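Teleop demos – how many before I stop blaming the data?
Posted by Asif Warraich, Tue 30 January

Hi all, long-time reader and first-time poster. We're collecting demos on a two-arm setup (five-fingered hand on the left, a long white tube tool on the right) for a job with clear plastic wrap and a bowl. I've got 230 episodes so far and the policy still does this maddening thing where both arms drift in nicely and then just hover near each other. It looks like it's thinking it over!

I'm using Stalomano to record and Skedier to sort the takes. We have a taped-off area on the tabletop, and I try to keep everything inside it.

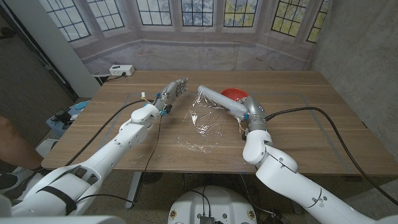
My operators pause a lot right around there, maybe a second or two each time, while they work out which arm should go first. Does that matter? Should I trim the pauses, or go record another few hundred and hope it comes good? I'd rather not spend all of February in the chair.

Saqib Rana

Yep, the pauses matter, and I'd bet they're most of your problem. If a big chunk of your frames say "stay put" when the arms are close together, the policy learns to stay put. We had the same thing on a folding job. I went through and cut any stretch where both arms were still for more than half a second, which cost me 51 episodes that were too choppy to keep – painful, but the hovering mostly went away.

Also, pick one arm to lead and make everybody stick to it. Mixed habits between operators are murder. And crumple the plastic differently every take. Clear film is a pain for cameras anyway because the glints move whenever it does, so you want lots of shapes in there. Move the bowl a bit too.

Check your timestamps before you cut anything, though. If the two arms are logged out of step, trimming makes it worse.

Zelenák

just get more data. we have 2,084 episodes on ours and it works fine

Asif Warraich

Thanks Saqib, I looked at the timestamps and the right arm is about 95 ms behind the left. Fixing that first, then trimming. Will post again once I've retrained.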